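五月，晚上九点多，剪辑间

Tsegaye 的蓝光母盘终于进入第二轮校验了！先把今天的东西记下来，免得明天又靠脑子回忆。

片子是手绘加定格混做的动画长片，讲一只叫 Nino 的小夜鹭跟着旧货船找妈妈。我从第一轮看到现在，少说也看了十几遍，第三本那段雾里的码头还是会让我停下手里的活。Upendo 说我每次到这段就不报时间码了，确实，今天又漏了两个点，补在下面。

**画面**

- 新扫描的颗粒保留得非常好，暗部比旧 DVD 版干净太多。旧版把雾全压成一团灰，现在能看出前后三层，最远那层里还有一盏灯在晃（以前我一直以为没有灯！）。
- 第 1302 个镜头，Nino 翅膀边缘有一圈很细的亮线。拿底片扫描逐帧对过，原片就有，是赛璐珞叠拍的痕迹。**不修，留着。**
- 第 104 个镜头有一帧横向抖动，这个是扫描问题，已经标红，退回 Honisura 重扫那一小段。
- 片头字幕的黑底略微偏绿，Shabani 在校色监视器上也看到了。我俩量出来的偏差不一样，明天换探头再测。

**声音**

Clemix 那边送来的新混音，说实话我一开始有点担心，怕他们把环绕做得太热闹。结果一放就放心了。船舱里几乎全是安静的，木头吱呀一声从左后方过来，隔了很久才有第二声。配乐进来的位置也比影院版晚了一点点，Nino 回头之后才起，情绪一下子就对了。问过 Clemix，晚起是导演当年的分轨表里写的，影院版拷贝做的时候赶，提前了。

单声道原始音轨也要上盘，这个我坚持。底噪降得很轻，齿音没有被磨掉，老观众听到应该会很高兴。

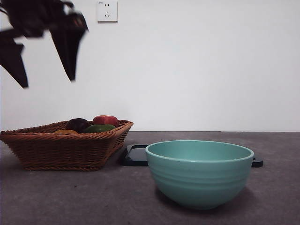
*灰色台面、白墙，左边一只编织篮*

**花絮**

两张盘的版本，第二张全是花絮，今天过了一半：

1. 分镜对照：做得最用心的一条。画稿和成片上下并排，能看出结尾原来长得多，Nino 还要再飞过一座城。砍掉是对的，但那几张城市夜景的画稿实在漂亮，建议小册子里放一张整页。
2. 访谈：四十分钟，配音导演讲怎么让小演员一边嚼饼干一边录对白，我笑得把咖啡放远了一点。中间有一段讲得很散，Upendo 想剪，我想留。先留着，等 Shabani 看完再定。
3. 删减段落：只有铅笔线稿，配了临时声音。菜单里得注明是未完成稿，不然会有人来信问是不是盘坏了。

评论音轨还没听完，只到第二本。摄影师讲雾是怎么拍的，玻璃板、纱、再加一层很薄的滑石粉，每拍一格吹一次。听到这里我又倒回去看了那段码头，看完才想起来该下班了。

**菜单和字幕**

- 主菜单循环到结尾有个很小的跳，音乐接不上。Shabani 说改循环点就行，不用重新编码。
- 中文字幕一共 1024 条，校到第三本末。船长的外号前后译了两种，统一用“老缆绳”。
- 歌词字幕和对白字幕叠在一起的地方有三处，歌词挪到画面上方。
- 首批压盘数量暂定 1000 套左右，Honisura 还没回确认信。小册子页数跟着这个定，催一下。

**争议一则**

Upendo 觉得这部对小孩来说太慢了，封套上不该写“全家共赏”。我不太同意。慢是慢，可是它信得过小孩，货船过闸那一场整整两分钟没有对白，我侄女五岁，看得一动不动，看完问的是水为什么会自己升上来。比起导演后来那部更热闹的，我还是偏爱这部，人物少，每一个都站得住，连只出场一次的灯塔看守都让人惦记。

封套文案先空着。

明天：换探头测片头黑底；听评论音轨第三本起；给 Clemix 回信，顺便问单声道轨的电平能不能再提一点；第 104 镜头的重扫文件到了先进比对，别直接替换。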